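Search this site Enter keywords Go

Print this page E-mail this to a friend

In praise of the sitcom that comes back

By Bogdan Sikora

I know the case against the comeback. I've heard it from my sister, from the man who sells me coffee and from every comment section I've ever been foolish enough to open. The old cast looks older. The jokes were funnier the first time. Leave it alone, let it be what it was, go make something new.

I love them anyway. I love them a ridiculous amount, and I'd like to argue that the comeback is one of the best things television does, even when it goes a bit wrong.

My show was Skurnirden. If you grew up in my part of the country you probably just heard the theme music in your head (sorry), and if you didn't, it was a comedy about a failing ferry company run by two brothers-in-law who couldn't stand each other. Twelve episodes a season, five seasons, always on right when we were supposed to be washing the dishes. My father did the voice of the harbor master at the dinner table for most of my childhood. He did it when I failed my driving test and he did it, God help us, in his toast at my wedding.

So when word got around that there'd be a new run, fourteen years after the last episode, with nearly everyone coming back, I was beside myself. I called my father before I'd finished reading the article. He picked up and said "Permission to dock denied" and hung up on me, and I don't think I've been happier on a Thursday-night kind of evening in ages – you know the kind, leftovers, nothing on, and then suddenly something to look forward to.

The new season came out in August. I watched the first two episodes with a notebook because I'd already promised to write something, and then I lost the notebook in the couch and didn't go looking for it.

They let time pass, and that's what I want to talk about most. So many returning shows put everyone back in the same kitchen in the same sweaters and pretend it's the week after the finale. Skurnirden opens with the ferry gone. There's a bridge now. The brothers-in-law run a gift shop next to it that sells models of the ferry, and the whole first episode is about a customer who wants his money back because the model doesn't float. I laughed so hard I had to stop it and go back, twice, and there's a little sadness under that joke that the original never could have managed. Those characters had to get old for it to work. So did I, I suppose.

Karagiannis, the hotel owner who spent five seasons trying to buy the dock, is now on the town council and hates every minute. He gets a speech in the third episode, at a hearing about parking, that starts as a rant and turns into something close to an apology for how he treated everybody back then. Nobody in the room is listening except the younger brother-in-law, who's there by mistake. I can think of plenty of serious dramas that would give a lot for that scene.
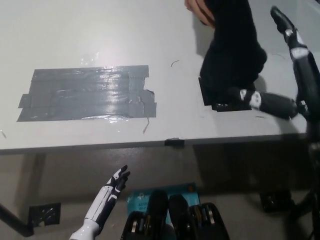 Should you watch the original before the new one?

Start with the new season if you've never seen the show, then go back. The first episode tells you everything you need about who hates whom, and the old ones are even better when you know where these people end up.

People tell me that's backward. Try it! A friend of mine from work did it that way and she says the early seasons feel like flashbacks in a much bigger story. She cried at the lifeboat inspection episode, which is a dumb half hour about a lifeboat inspection. She knew there was a bridge coming. The characters didn't.

Now, in fairness to my sister, they don't all turn out like this. The Steteo revival was rough. I adored the original, a radio-station comedy with the fastest dialogue I'd ever heard, and the new version had maybe a third of the energy and a podcast subplot that I'd pay money to forget. The lead had moved on to other things, and the writers kept explaining his absence in every episode as if we might not have noticed. You could feel them being careful. A sitcom can survive almost anything except being careful.

But did it ruin the old one? This is the argument I hear most and I've never understood it. The old episodes are still there. I watched my favorite last month (the election-night one, with the broken microphone) and it was every bit as good as it was when I was in school. A bad reunion dinner doesn't go back and spoil your childhood. You shrug, you say the food was terrible, and you're still glad you saw your cousins.

And then there's Divau, which I think gets treated unfairly. It only came back for a single holiday special, and the critics mostly called it slight. Well, sure. It was slight the first time! It was a show about people waiting for an elevator. What they got right was the rhythm. Nobody had slowed down, and the pauses were all in the right places, and the doorman still got the last word before the credits. It felt like picking up the phone and having an old friend start in the middle of a sentence.

There's a money side to all this and I'm not blind to it. A familiar title is an easier sell than a strange one, and somewhere there's a talented young writer with a great script who got passed over so that a network could bring back something my father likes. I take that seriously. I'd like to see every channel that revives an old show put on a brand-new comedy right after it, in the good slot, with real promotion behind it. We'd watch. Half of us only found Skurnirden because we'd been too lazy to change the channel after the program before it.

I just don't think the answer is fewer comebacks. Comedy characters are the only people on television we really live with. You forget who did the murder in a mystery, but you remember for decades how a certain character says "parking." When they come back, you get to find out how they've been, and you get to sit in the same room with the person who used to quote them at you and find out how they've been, too.

My father came over for the last episode of the season. He'd been told there was a new harbor master, a young woman with a tablet and no patience for anybody, and he was prepared to be offended on behalf of the office. Ten minutes in he was leaning forward. By the end he was trying out her voice under his breath, getting it wrong and starting over. He's still working on it. He left me a voicemail in it at 6 a.m. asking whether I'd seen his reading glasses.

Print this page E-mail this to a friend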